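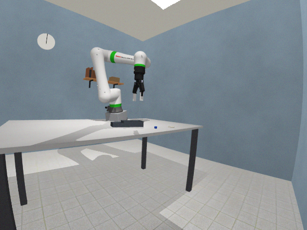
Ketill Norðdahl wrote back to our first quote with one line, check the pads before you check anything else, and we've more or less run the shop that way since. He was right about his own cell and he's been right about most of the others.

## Who we are

Palaniappan Cell Care. Small shop, one van, a bench out the back and a sim machine that's always running. We set up and look after single-arm robot cells for labs, packing rooms and small factories. One arm, one table, one gripper. If you've got a line with forty of them you want somebody bigger.

Started in a rented unit behind a tire place. Eight of us now. Still behind the tire place.

## How we set up a cell

We build it in simulation first. Every time, even for a plain bench job. Arm on its base near the back edge of the table, parallel gripper on the wrist, a shallow tray in front of the base, a couple of small parts out to the right. The room goes in too, walls and floor tiles and ceiling light, even the clock and the shelves on the wall. People ask why bother with shelves. Well, a shelf is a thing you can hit. On the Maltelik job the elbow went through one on screen, on the second run, and all it cost was a coffee while we moved the base over.

Small parts are where it gets fussy. A little cube is easy enough. Something thin, stick or peg shaped, is a pain, and it's worse when it sits near the edge of the table. We run 376 picks per part in the sim before anyone drives out to site. Different angles, different spots. Anything that misses gets looked at by a person, not just re-run untill it passes.

Then site:

- Table levelled and bolted. Checked again after the arm's on.
- Base torqued, marked with paint pen.
- Gripper on, cable slack checked at full reach both ways
- Home position taught with the gripper open and well up off the table
- Tray position taught last, with the real tray. Not the drawing of the tray.
- Slow run, your operator's hand on the stop, one of us watching

Most single cells are done in a long day. We'd like the room from 7 a.m. if you can manage it, and somewhere to park.

## Looking after it

Service every 2,000 hours of run time. Or sooner if it's dusty in there, the Briton bakery cell gets done at half that and needs it.

What we do on a visit: fingertip pads off, looked at, swapped if they're shiny or chipped. Jaws measured open and closed. Flange bolts. Each joint moved slowly by itself with the room quiet so we can listen. Backup of the program, one copy for you and one for us. Then the same picks we ran at handover, and the numbers go beside the old ones so you can see any drift.

Pads are the usual culprit. White ones show the dirt, which is handy. After pads it's cables, after cables it's somebody bumped the table with a cart and didn't say. (Please say. We won't be mad, we just need to re-teach the tray.)

## Repairs

Call, don't email, if it's down. We'll ask for the fault code, what it was holding, and wheather anything in the room has moved. Leave the arm where it stopped if that's safe to do. Where it stopped tells us a lot, and we can put the sim arm in the same pose while you're still on the phone.

We stock pads, jaws and cables for the cells we look after. Gearboxes and drives go back to the maker. Loaner gripper goes out with the van, ask for it.

Longest running cell on the books is Branell, 17 services so far, same arm, third set of jaws. Their night shift repainted the table legs once. No idea what colour they were meant to be.

## Working here

We hire now and then. Fitters mostly, sometimes a sim person. You don't need robot experience but you do need to be okay with writing things down, every bolt and every pad, in the cell book, before you leave site. New people spend February in the shop doing nothing but tray teaching and pad swaps on the bench arm. Boring. Works.

## Getting hold of us

Phone's on from 6:30 a.m. Workshop visits are fine, ring first so someone's in. Bring the part you want picked, a handful of them if you can, including the ugly ones.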